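Times tables club opens to Gurnham families

A maths club that began with a handful of Year 4 pupils is opening its doors to families across Gurnham from February.

The Stikside Maths Club meets on Saturday mornings at Rutherford Primary School. Sessions have so far been for pupils only, but parents and younger brothers and sisters can now come along for the second half, when the tables are given over to number games.

Aishwarya Thomas, who teaches Year 4 at Rutherford and runs the club, said many parents had asked how multiplication is taught now.

"They learned it by chanting and their children are drawing arrays," she said. "Both get you to 7 times 5. We want them to see how the two fit together."

Children work through a printed workbook of 40 short tasks at their own pace. It covers the tables up to 12, simple fractions and telling the time. A separate set of counting cards is available for Reception and Year 1.

The club has received a grant of £2,477, which will pay for printing and for a second tutor, Anil Rao, until the summer. Mr Rao taught maths at secondary level before moving to Gurnham and will take the older group - mostly Year 6 pupils getting ready for their tests.

Places are free but should be booked through the school office. Children under 7 need an adult with them.
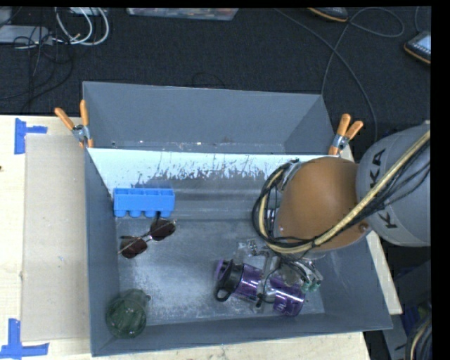
Open grey bins on a table, with a blue tray inside the front one.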